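Ihr Lieben,

seit Sonntag schreibt mir gefühlt jeder dieselbe Frage: Was ist da eigentlich los in Cassim? Also erzähle ich mal, was ich von hier aus mitbekomme (ohne Anspruch auf Vollständigkeit, ich wohne ja bloß seit 8 Jahren hier und sitze in keinem Gremium).

Kurz gesagt: Der Bürgermeister will den Stadtrat im Januar über seine eigene Vollmacht abstimmen lassen. Er dürfte dann Bauverträge ohne Zustimmung des Rats unterschreiben, und zwar rückwirkend! Es geht natürlich um das Gelände von Codunus. Gewonnen hat er die Stichwahl mit 70 Stimmen Vorsprung, und daraus macht er jetzt einen Auftrag der ganzen Stadt. Da bin ich fast vom Stuhl gefallen.

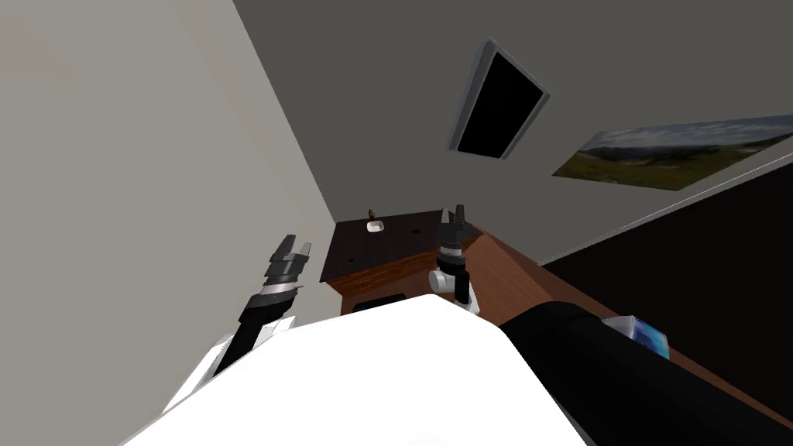

*Schräger Blick über die weiße Schulter und zwei dunkle Greifer hinweg in den Raum*

Am Sonntagabend standen dann 2.000 Leute vor dem Rathaus. Ich war mit Hashini Sultana dort, wir haben uns am Brunnen getroffen und sind kaum noch durchgekommen. Es war friedlich, ziemlich laut, und viele kannte ich vom Einkaufen. Auch Leute, die ihn gewählt haben! Meine Nachbarin zum Beispiel findet das Bauprojekt nach wie vor gut, aber eben mit Abstimmung.
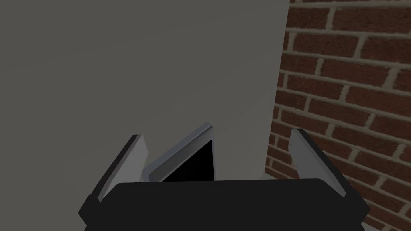

Der Rat selbst ist gespalten, und das macht die Sache so zäh. Die Fraktion um die Liste Jesska will gegen die Vorlage stimmen, zwei ihrer Leute schweigen aber seit Tagen, und genau auf die kommt es an. Wer dort anruft, bekommt freundliche Sätze ohne Inhalt, so glatt und grau wie die leere Fläche neben dem roten Backstein hier im Bild. Hashini hat es trotzdem noch einmal versucht und immerhin einen Rückruf versprochen bekommen.

Die Vorlage könnt ihr übrigens auf Planport nachlesen, sie steht unter »Verfahren«, ziemlich weit unten. Lest vor allem den Anhang. Und wenn ihr in Cassim gemeldet seid, schreibt euren Ratsleuten, gern auch handschriftlich. Ich melde mich wieder, sobald die Tagesordnung draußen ist.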